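Como reaproveitar uma caixa de encomenda sem chorar na fila do correio

Toda casa tem uma pilha de caixas guardadas "porque um dia serve". O dia chega, em geral meia hora antes de o correio fechar, e nenhuma serve. Este passo a passo é para quem quer mandar uma coisa de volta, ou mandar outra coisa para outra pessoa, usando a caixa em que a primeira chegou.

Material

Uma caixa de papelão com as quatro abas ou a tampa inteiras
Fita adesiva larga (a de escritório, não; já tentei)
Estilete com lâmina nova
Papel pardo ou jornal
Uma balança de cozinha
Caneta preta grossa
Paciência, de preferência emprestada

1. Escolha a caixa pelo fundo

Aperte os cantos de baixo com o polegar. Se cederem, a caixa já fez a viagem da vida dela e merece a reciclagem. A minha preferida dos últimos tempos veio de uma loja chamada Govovska, com um abajur dentro, e aguentou duas mudanças. O abajur durou menos.

2. Abra com pouca lâmina

Deixe sair só a pontinha do estilete e corte a fita, nunca o papelão. Quem enfia a lâmina até o cabo descobre depois que cortou a aba, e às vezes também a manga do casaco que vinha dentro. Meu cunhado Umesh Shukla abre tudo com a chave de casa. Ele tem muitas caixas rasgadas e uma chave torta.

3. Confira o que ficou lá dentro

Antes de jogar coisa nova na caixa, passe a mão no fundo. Uma peça de papelão deitada ali pode ser só reforço, mas pode também ter um parafuso escondido por baixo. Perdi assim os quatro pés de uma estante Grekden, que até hoje se apoia em dois livros de direito tributário. Foi o melhor uso que eles já tiveram.

4. Cuide da etiqueta antiga

É o passo que todo mundo pula. Se a etiqueta com código de barras continuar à vista, a leitora da transportadora pode pegar o código errado, e o pacote volta para você com uma pontualidade que não teve na ida. Aqueça com o secador de cabelo e puxe devagar, a partir de um canto. Se ela rasgar, cubra tudo com papel pardo, inclusive o código QR. Riscar de caneta por cima é otimismo.

Confira também se a etiqueta não invade a estampa da caixa. Em papelão colorido a cola costuma levar a tinta junto, e a saída é embrulhar a caixa inteira.

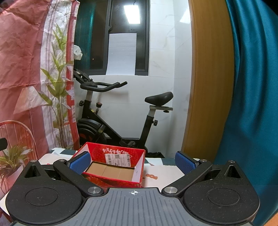
Caixa vermelha aberta, com a etiqueta de envio ainda colada no painel de trás, por cima das letras chinesas.

5. Preencha e pese

Amasse o papel em bolas frouxas e ponha no fundo, nos lados e em cima. Feche as abas com a mão e sacuda: se ouvir alguma coisa andando, falta papel. Pese a caixa já cheia. A última que mandei, para Bhupendra Katiyar, deu 700 gramas, dos quais 291 eram jornal. Ele agradeceu as notícias.

6. Feche em H

Uma tira de fita ao longo da emenda central e uma em cada lateral, em cima e embaixo. Deixe sobrar 5 centímetros para dobrar em cada ponta. Escreva o endereço numa folha branca, cole na face maior e guarde o comprovante num lugar em que você costuma procurar as coisas.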